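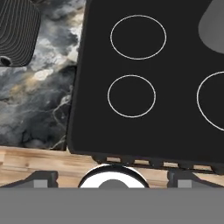 Home | Course outline | Weekly notes | Readings | Contact

Motorsport Officiating and Circuit Operations
Week 6 notes: Flags, marshal posts and getting a message to a driver
Dean Haslam

Welcome back, everyone, and thank you for the very lively discussion last week about pit lane speed limits (I have not forgotten that I owe two of you an answer on the entry line, and I'll get to it at the end). This week we leave the pits and head out around the lap, to the people in orange standing behind the barriers. I spent a good many summers as one of them, so you'll have to forgive me if I get a bit carried away.

1. What a flag is for

A driver coming down the back straight at Jakbridge is covering a great deal of ground every second. They have mirrors that shake, a radio that may or may not be working, and a view of the road that ends wherever the next crest does. The flag is the oldest way we have of telling that driver something about a stretch of track they can't see yet, and even at venues with light panels at every post, the flag is still what you reach for when the power goes out.

So when you are deciding what to show, think from the driver's seat. What do they need to know, and how early do they need to know it? A yellow flag shown beside the incident has come too late to help much. The post before the incident does the heavy work, and the post at the incident confirms it.

2. The flags we use in this course

National rule books differ in the fine print, and you should always read the supplementary regulations for your own event. For our assignments please use these meanings:

Yellow, single waved: hazard beside or partly on the track. Slow down, no overtaking, be ready to change direction.

Yellow, double waved: hazard wholly or partly blocking the track, or people working on or beside it. Slow right down and be prepared to stop.

Green: the hazard is behind you, carry on racing.

Yellow with red stripes: the surface has changed and there is less grip than you expect. Oil, coolant, gravel, a sudden patch of water.

Blue: a faster car is about to lap you.

White: a much slower vehicle is ahead on the track. (Those of you who grew up watching oval racing will be itching to tell me it means last lap. Over there, yes. For us, no.)

Red: session stopped. Slow down, no overtaking, and return to wherever the briefing told you to go.

The black flags belong to the clerk of the course and are normally shown at the start line with a car number. A post never shows one on its own initiative.

3. Laying out the posts

The principle is simple enough to say and fiddly to do. Each post must be able to see the next one along, and between them they must be able to see every metre of the racing surface. On a flat, open layout you can manage that without much trouble. On a hilly one you'll be adding posts in places where you'd rather not put a human being at all.

Our working example this term is the club circuit at Anden, which has 14 posts. Have a good look at the map in your readings folder and notice how they bunch up through the esses and thin out along the straight. The longest gap is the one between Bramwell corner and the bridge, where you could stand at one post and see clear to the other on a fine morning. In fog it's another story, and the sporting regulations there say that if the two posts can't see each other, the cars don't go out. I've sat in a paddock until lunch on account of that rule, drinking truly awful coffee, and I'd sit there again.

A few things to check when you draw up your own plan:

Is the post on the outside of the corner? If it is, what protects the crew, and can they get behind it quickly?

Where is the low sun at the time of the last race?

Can the driver see the flag against what's behind it? A yellow flag in front of a yellow sponsor's banner has been known to vanish completely.

Can a recovery vehicle get there without crossing the track?

4. The crew

A full post has a post chief, a communicator, two flaggers and at least two people for track work. Small clubs often run with fewer and double up the jobs. The pairing I would ask you never to make is communicator and yellow flagger. The person on the radio ends up looking down at a clipboard, and the yellow flagger must be looking up the road the whole time.

The two flaggers stand back to back, or near enough. Yellow faces the post ahead and watches what the cars have just driven into. Blue faces the oncoming traffic. They talk to each other constantly, and a good pair sounds a bit like an old married couple doing the crossword.

5. Radio calls

Keep them short and keep them in order: post number, car number, what happened, driver's condition, what you need. For example:

"Post nine. Car 74 off driver's left, in the gravel. Driver is out and behind the barrier. Request flatbed at end of session."

Race control can act on that straight away. Compare it with "Oh, he's gone off, big one, he's okay I think," which I once transmitted to the whole of Terano Raceway in my first season. Race control was very kind about it. The post chief was less so.

6. For next week

Please draw up a post plan for the circuit you've been assigned, marking each post, its sight lines and its access route. Add 200 words on the one location that gave you the most trouble. The longer essay, at 2,000 words, isn't due until April, so don't panic about that one yet.

And the pit entry question: the limit applies from the moment any part of the car crosses the painted line, front wing included.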